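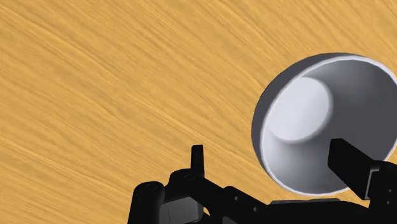 4. Open day set-up, sim station (bowl demo)

For whoever is on the Bikthorpe stand. Read it through once before doors. Questions to Selma Babić, or Zawadi if Selma is on the tour.

4.1 Power up the demo PC first, then the big screen. Wrong order = screen stays on the wrong input, unplug and start over.

4.2 Log in as visitor. NOT admin. Password is on the card in the drawer.

4.3 Start Zotarent, pick Open Day, then Bowl. Wait for the load bar to finish, takes 40 seconds on this machine. Don't click anything.

4.4 Check the wrist view. You want wood tabletop, white bowl on the right, empty, black gripper along the bottom with a finger either side. Bowl missing or table plain gray: textures didnt load, close and go back to 4.3.

Note: the bowl sits partly behind the right finger in this view. Fine for the start position, leave the camera alone.

4.5 Hand controller to the visitor. Left stick moves, right stick turns the wrist, trigger closes the fingers. Let them play a bit before you say anything about the task.

4.6 Start the timer. 3 minutes each, then Reset. If theres a line, hold people to it.

CAUTION: Reset only with the trigger released. Pressed trigger during reset locks the fingers and you have to restart Zotarent.

4.7 Kids: use Slow mode, top menu. Goes back to normal after each reset so set it again.

4.8 Error 1103 = controller dropped out. Replug at the front port, press Resume. Twice in a row, swap to the spare.

4.9 Talk should be done inside 45 minutes per group. Funmilayo has the slides. Skip the Carau part if running late.

Note: real arm next door is Ataahua's station. Do not send visitors through by themselves, walk them over.

4.10 Closing. Quit Zotarent, save the log to the shared folder, PC off, then screen. Controllers on charge.

Last changed 13 May 2019, N. Bensaid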